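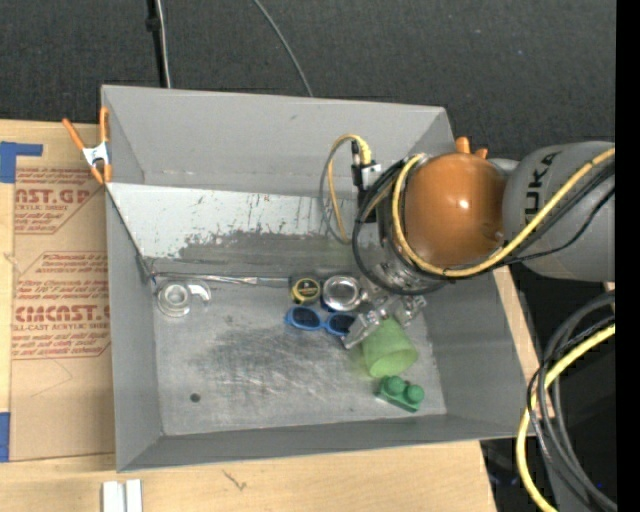
Heating on the ground floor still drops out mid-morning and I am reopening this ticket, which was closed on Friday with the note "working as designed". It is not clear to me what design that would be. The system starts at six, runs well enough until people have sat down, then stops and shows fault 93 on the Vitton controller. Mirisum's first written answer was that we have "a hard, cold floor" and should expect slow warm-up. The floor is dark charcoal carpet, wall side and window side, and even if it were marble I can't see how it would make a controller throw a fault code. Please take the flooring paragraph out of the ticket history so the next technician doesn't start from it.

What has been tried so far, in order, as best I can put it together from the emails.

1. Controller restarted from the wall panel. Cleared the fault. Fault back the next morning at 9.40. Restarted again on advice, same result. I have stopped doing this and would like it removed from the list of suggested steps, as it has been suggested to me four times.

2. Filter replaced. The old one was dirty, I'll give them that. It made the fan quieter. It did nothing for the fault.

3. Schedule deleted and rebuilt. The technician was confident the schedule had "corrupted". When I asked how a schedule corrupts he said it happens. I photographed the old settings before he wiped them and the new ones are the same to the minute. Fault 93 the following day.

4. Fan set to 100 per cent. Warmer near the vent, too loud to take a phone call, fault arrived half an hour earlier than usual. I think that last bit is interesting and have said so twice. No reply on that point.

5. Firmware update on the Vitton. Took an afternoon. The menu is now a different colour and the clock is an hour out.

Code 93 in the booklet is listed as "return air sensor, value out of range". The support line tells me the booklet is for the older model and that on ours 93 is a general warning. I asked for the newer booklet. I was sent a link to the same booklet. If there really is a second version I would like to see the page, and if there isn't I would like somebody to look at the return air sensor, which in three visits has not been opened up. Both technicians worked only at the panel and the filter housing.

Then there is the age-of-building theory. Yes, it was built in 1935. It was also built in 1935 last winter, when the heating ran all day. The only thing I know of that changed over summer is that Gremau had the ceiling grille in the corridor moved along a bit to make way for a light fitting, in December. I raised this in my first message. The answer was that moving a grille "should not affect performance". Should not is doing a lot of work there. If the sensor went back in next to a warm light, or didn't get plugged in properly, that would look to me very much like what we are getting. I'm not a heating person and may be wrong, but it costs a ladder and ten minutes to find out.

Mirisum have now quoted $700 for a replacement controller. I am not approving it. I asked whether a new controller would fix the fault and was told it would "rule the controller out". It can be ruled out more cheaply by swapping ours with the identical one upstairs, which has never given any trouble. Robles, who have the upstairs lease, are happy for that to happen before eight in the morning. They need a day's notice and their own schedule put back afterwards.

What I am asking for, before anyone orders a part:

- Cover off the return air sensor, check the plug and the cable, and read the value at the sensor as well as at the panel.
- Tell us where the sensor sits compared with the light fitting.
- If both are fine, swap the two controllers and see whether the fault stays downstairs or goes up.
- Visit to be between nine and eleven, while the fault is showing. The last visit was at 3 pm, everything had been restarted at lunch, and the job sheet says "no fault found".

Fan heaters are in use meanwhile and the power board by the back door has tripped once already, so two at a time is the limit on that side.

Please leave the status as Open. If it gets closed again by the seven-day rule I will just reopen it with the same text.

Posted 23 August 2022
By Laimutė Hunt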